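How to add your own subtitles to a film on Nelline

Many older films on Nelline come without English subtitles, but you can add a file yourself. You need a free account and a subtitle file in SRT format, not bigger than 200 KB.

1. Open the page of the film and check the running time. Write it down.

2. Find a subtitle file made for the same version. I tried this with the family comedy Trukville, which has two versions, and the longer one is six minutes longer. My first file was for the wrong version and the words came too early after the opening song.

3. Open the file in a text editor and look at the last number. Mine had 1,838 lines of dialogue. If your file stops at 100 or so, it is probably only the trailer.

4. Save it with UTF-8 encoding. Without this, accented letters become question marks.

5. Start the film, pause it, and choose Captions – Add file.

If the text is late, press G to move it earlier and H to move it later. Each press moves it by half a second. Do this in a scene with a clear close-up of a speaker – songs are difficult to judge.

Your file stays only on your own account. Other viewers will not see it.

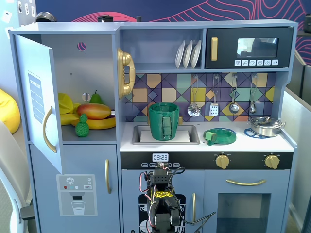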